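Garage > Tires & Wheels > Inflators > Pralto 124

Pralto 124 Portable Tire Inflator

4 min read
12 comments
Shared 31 times

I get asked about this one more than anything else on the shelf, so I'm going to write the page the way I'd talk about it at the counter. The Pralto 124 is a 12-volt tire inflator that plugs into your car's power socket. It's small, it's loud, and it has lived in the back of my own wagon for two winters now.

I started carrying it after my old Jomach finally gave up in a rest area (I loved that thing, but the hose had been taped twice and I was pushing my luck). Diane Cloutier, who orders for our Clumeden store, handed me the Pralto and told me to try to break it. I haven't managed to yet!

You screw the brass fitting onto the valve, set your pressure on the dial, start the engine and switch it on. It stops by itself when it gets there. Mine reads one psi higher than my good hand gauge every single time, so I set it one over and forget about it. If yours comes out different, check it against a gauge you trust and write the difference on a bit of tape on the back.

The power cord is long enough to reach all four corners of a midsize sedan or a compact SUV. On a full-size pickup you'll be stretching for the rear tires, and I'd get the Pelletier extension with it - same plug, no adapter needed. Don't use a cheap cigarette-lighter splitter. I tried one and it got hot enough that I pulled it out.

What it won't do is seat a bead or fill a big off-road tire from flat in any sane amount of time. It's made for topping up, for slow leaks, and for getting you to the shop after you've picked up a screw. Give it a rest after ten minutes of running. The manual says so, and I've smelled what happens to other brands when you don't.
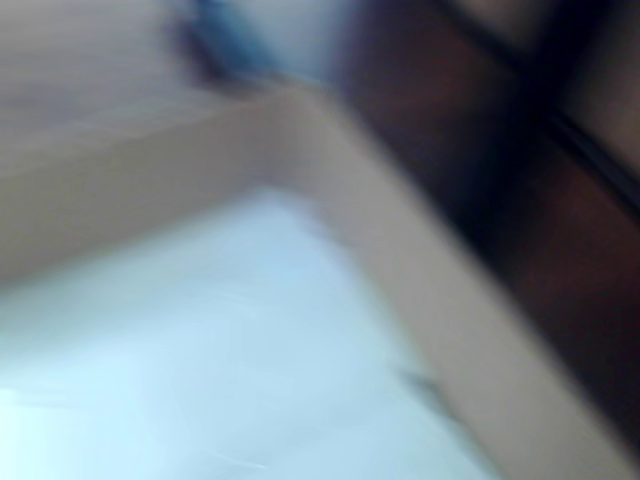 The tire pressure light is what sends most people here, usually on the first cold morning of fall. Air shrinks when the temperature drops, the light comes on, and everybody thinks they have a puncture. Check all four when the car has been sitting overnight, and use the number on the sticker inside the driver's door, not the one on the tire. Do the spare while you're at it. I bet you haven't looked at it since you bought the car.

The details:

Power: 12-volt socket
Weight: 700 grams
Hose: screw-on, brass fitting
Also in the bag: ball needle, bike adapter, spare fuse
Stock number: 444

The fuse is in the tip of the plug, by the way. If the unit is dead out of the box, unscrew the tip and see that the fuse is sitting straight before you drive back to us. Ravinder Bouchard at the service desk keeps spares and will swap one for you while you wait.

The fall price is good through 30th September, and the Pelletier extension is discounted if you buy the two together - ask at the register, it doesn't come off online.

12 comments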